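The Mending Table in August
August 11, 2026

The heat has finally let go of the upstairs room at Flusholm, and I can write these notes with the window open and a pile of cloth at my elbow, and that is how I like to write them. Thank you to everyone who sent in questions after the June issue. I have read all of them, some of them twice, and I'm going to try to get to the most common one here, which was some version of "I have a heap of old fabric and I don't know where to begin." Well, so do I, and so does everybody who sews for any length of time, so let's spend this month's item on the heap.

I should say first that ours has grown. When the Odukoya shop on the corner cleared out its back shelves in June, they very kindly let us have their remnants, and I said yes before I had given a moment's thought to where they would go. There were 28 pieces, if I count the long skinny one that had been folded in with something else, and they came up the stairs in four bags. I put the bags under the window and told myself I'd see to them on the weekend. You can guess how that went! They sat there through most of the hot spell, and I got quite used to stepping over them.

When I did finally tip everything out, I started the way I always start, with color, and only the roughest idea of color at that. Pale grays together, blues and greens together, blacks together, and a last pile for anything with a pattern I couldn't make up my mind about. I don't bother with fiber or weight on the first pass. I used to, and I would get stuck on the third piece, rubbing it between my fingers and wondering if there was a bit of wool in it, and an hour later the floor looked just the same. Color is quick. You can do it with a cup of coffee in one hand.

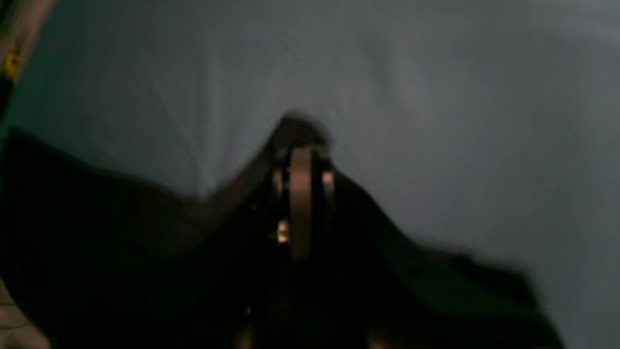 Grays are the ones I always underestimate. A plain pale gray looks like nothing much on the shelf, and then you lay it beside almost anything else you own and it settles the whole business down. I line bags with it. I patch the insides of pockets with it. I made a set of napkins out of gray remnants a few winters back and they have outlasted two sets that I paid real money for. If you're going through your own heap and feel tempted to pass the grays along, keep one good-sized piece back, at least as big as a pillowcase, and see if you haven't cut into it by Christmas.

Once the colors are sorted I go through each pile for size. Anything that won't cover my two hands laid side by side goes straight into the scrap tin, and I try not to argue with myself. The scrap tin gets used, I promise. It stuffs pincushions and draft stoppers and the odd lumpy toy, and the smallest visitors to our Tuesday table will happily snip away at it for an entire afternoon.

Bigger pieces get shaken out, looked over for holes and thin places, and then washed. I know some of you skip the washing, and I have skipped it myself when I was in a hurry, and I have a skirt that comes to just the wrong place on my shins to show for it. Cold water, a small load, and an old white sock thrown in with anything dark. If the sock comes out gray or pink, the load goes around again with a clean sock. I had to run one of the Odukoya batches through twice before I was satisfied, and the line across the yard was full for days.

Now, black. Black gets a section to itself because so many of you wrote in about it. It shows every bit of lint, it hides every pencil line, and by evening you can't see your own stitches. I work on black in the morning, by the window, and I mark it with a sliver of dry white soap, the kind that's too small to wash with anymore. It makes a lovely fine line and it comes out with a damp cloth. For thread I go one shade softer than the fabric if I can find it, a charcoal, so that I can at least tell where I've been. And please do put something lighter next to it while you work. Your eyes get tired looking at black on black, and a strip of any lighter cloth laid alongside gives them somewhere to rest.

That is partly how I came around to the pairing I have been so pleased with this month, black with a soft teal, one of those grayed blues that can't quite decide if it's green. I had them in separate piles, very properly, and then I was careless and let one slide over onto the other, and I stood there looking at them for a good while. I don't think I would have put them together on purpose. Black can be awfully hard beside a bright color, and a teal with plenty of gray in it takes the edge off.
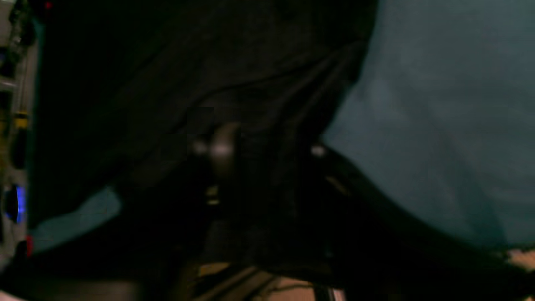
Black and a grayed teal, creases and all.

I have two projects in mind for the pair. The first is a simple apron, black for the body so it forgives a splash of gravy, and teal for the ties and the pocket. The second is a cushion cover for the bench on the landing, made in wide bands, and for that one I'll have to be careful about which way the cloth is running. If you've ever had a striped cushion that slowly twisted itself around its own filling, one of the bands was very likely cut off the grain. Pull a single thread near the edge before you cut, follow the little gap it leaves, and you'll have a true line to work from. It takes a few minutes for each band and it saves a good deal of grumbling later.

A word on creases, too, as I had a letter from a reader in Vorden whose remnants had been folded in a closet for years and wouldn't lie flat no matter how hard she pressed them. Try damp before you try hot. Spread the cloth out, mist it all over with plain water, roll it up loosely in a towel and go do something else for an hour. Then press it from the back with a medium iron, lifting and setting down, no dragging. Dragging is what pulls a piece out of shape. An old fold line that won't budge may have a little dust set into it, and then it's back to the wash. And if it still shows after that, well, put your seam there! I've hidden more old fold lines in seams than I could ever own up to.

For storing, I have given up on folding things neatly into squares. It looked beautiful for a week and then I'd pull one from the bottom and the whole stack would go over. I roll the larger pieces now and stand them on end in a deep box, so that I can see a bit of each one from the top. Medium pieces hang over a rail. I did buy a set of Starneo clips for the rail, and they're fine, but ordinary clothespins did the job before and I expect they'll do it again when I lose the clips. Keep all of it away from strong sun. Black in particular will go brownish along the folds if it sits in a bright window through a summer, as I learned with a very nice length that I had been saving for something special.

Which brings me to saving things for something special. I do it, you do it, and I have a drawer of lovely cloth that is older than some of our members. I've been trying this year to take one piece out of that drawer every month and make it into something I'll use by the end of the week, even if it's only a cover for the hot water bottle. I have managed four so far. It's a bit of a wrench each time, and then it's done and I'm using it and I wonder what I was waiting for.

If you'd like to come and go through the remnants yourself, the upstairs room is open at the usual Tuesday hours and the piles are out. Take what you'll use. Bring a bag, and if you've got any teal thread at home that leans toward gray, I would be so grateful for the loan of a spool, as the one I have is down to the last few yards and the shop has nothing close to it.

Next month I hope to get to buttonholes, which I have been putting off, and to the question about turning collars that came in on the back of a postcard. I have the postcard pinned up over the iron so I won't forget.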